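Chapter 7
What Counts as an Example?

Ask a lab how much its robot has learned and you will usually get a number. The Wistari set, which we use throughout this part of the book, has 200 recorded runs with a basket and a block. That sounds like plenty. I would ask what differs between them.
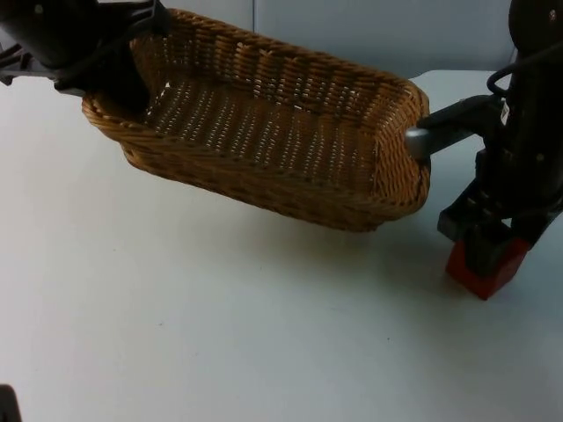
Maxine Quinlan sorted the runs by hand in February and judged that 40 of them added anything new. The rest repeated the same table, the same reach and the same light. A system trained on such a pile may score well and still fail when the table changes.

Labels deserve the same doubt. "Block in basket" describes a result. It leaves out the path, the grip and any bad tries along the way.

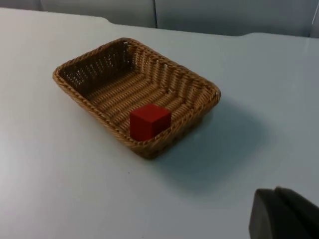 Figure 7.1. A red block in a woven basket, from the Wistari set.

Before reading on, write down what you would want recorded besides the result.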